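Von: Krum Yordanov
An: Liste Grurnon-Umbenennung
Betreff: Re: [grurnon] Bürgerentscheid, Fragestellung und die Sache mit den Schildern

Hallo zusammen,

ich antworte mal direkt unter Precious, sonst geht das hier in den ganzen Weiterleitungen wieder unter (bei mir kommt inzwischen alles doppelt an, hat das noch jemand?).

Precious Marquez schrieb:
> Ich war gestern in der Sitzung und muss sagen, ich bin ziemlich
> ernüchtert. Der Bürgermeister will den Entscheid über den neuen
> Gemeindenamen auf Dezember schieben, und die Frage soll jetzt lauten:
> "Stimmen Sie der Weiterentwicklung des Gemeindenamens zu?" Kein Wort
> davon, dass Ilton dann aus dem Namen verschwindet! Wer das nicht
> verfolgt hat, kreuzt doch einfach Ja an. Außerdem hieß es, die neuen
> Ortsschilder würden "kostenneutral" beschafft. Weiß jemand, wie das
> gehen soll? Und sollen wir überhaupt noch Unterschriften sammeln oder
> warten wir ab?

Also erstmal danke, dass du hingegangen bist! Ich hab es nicht geschafft und wusste von der neuen Formulierung bis heute früh gar nichts. "Weiterentwicklung" finde ich wirklich dreist. Beim letzten Entwurf standen wenigstens noch beide Namen drin, der alte und der neue, und man konnte sich ausrechnen, was passiert. Ich hab den Entwurf noch irgendwo auf dem Rechner und suche ihn raus, dann kann man das mal nebeneinanderlegen.

Mir geht es übrigens gar nicht darum, dass alles bleiben muss wie es ist. Von mir aus kann man über einen kürzeren Namen reden, "Grurnon-Ilton" passt auf kein Formular, das weiß ich selbst, ich schreibe es ja dauernd. Aber dann soll auf dem Stimmzettel stehen, worüber wir abstimmen. Meine Schwiegermutter wohnt seit ihrer Kindheit in Ilton und hat mich am Telefon gefragt, ob sie dann einen neuen Ausweis braucht. Konnte ich ihr nicht sagen. Im Rathaus konnte man es ihr auch nicht sagen, da wurde sie zweimal weiterverbunden und dann war Mittagspause. 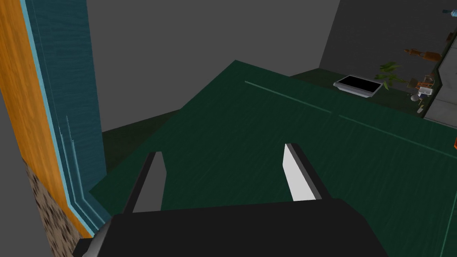 Zu den Schildern: Haris Dumitrescu hat mir erzählt, dass in der Vorlage 17 Ortsschilder aufgeführt sind, dazu die Wegweiser an der Umgehung. Kostenneutral soll das wohl deshalb sein, weil das Geld aus dem Topf für den Radweg nach Drelurero kommt. Dann ist es für den Haushalt neutral, klar, aber der Radweg ist halt weg! Haris, falls du mitliest, korrigier mich bitte, wenn ich das falsch wiedergebe. Du hattest die Vorlage ja in der Hand und ich kenne sie nur vom Erzählen.

Unterschriften: ja, unbedingt weitersammeln. Uns fehlen noch 80, und davon liegt vermutlich ein guter Teil auf den Listen, die noch in der Bäckerei Radonjić aushängen. Ich fahre da morgen gegen fünf vorbei und nehme die vollen Bögen mit. Wer noch welche zu Hause hat, bitte bei mir in den Briefkasten, auch halb volle. Und bitte darauf achten, dass die Adresse leserlich ist, beim letzten Mal sind uns sieben Zeilen gestrichen worden, weil die Hausnummer fehlte. Das war ärgerlich, die Leute wollten ja unterschreiben.

Noch was zum Ton. Panagiotis Stojanović hat mich nach seinem Leserbrief angerufen und war ziemlich getroffen, dass ihn hier auf der Liste jemand als "Handlanger" bezeichnet hat. Er ist für den neuen Namen, das darf er, und wir sitzen nach dem Entscheid alle wieder im selben Gemeindesaal. Ich fände es gut, wenn wir das lassen. Mit ihm kann man reden, er findet die neue Fragestellung nämlich auch nicht gelungen und würde das sogar öffentlich sagen (hat er mir jedenfalls so gesagt, ich frage ihn nochmal, bevor das irgendwo zitiert wird).

Was ich als Nächstes vorschlagen würde: Wir schreiben einen kurzen offenen Brief an den Gemeinderat, höchstens eine Seite, nur zur Fragestellung. Radweg und Schilder lassen wir da raus und machen es getrennt, sonst antworten sie uns wieder nur auf den Teil, der ihnen passt. Bujar Milošević hat angeboten, einen ersten Text zu schreiben, und ich würde drüberlesen. Bujar, steht das Angebot noch?

Treffen gern bei uns in der Küche, ab 19 Uhr, Stühle hab ich fünf, wer danach kommt, bringt sich bitte einen mit.

Viele Grüße aus Ilton (noch heißt es ja so)
Krum

PS: Precious, hast du dir notiert, wer in der Sitzung gegen die Verschiebung gestimmt hat? Im Protokoll steht das ja meistens erst Wochen später.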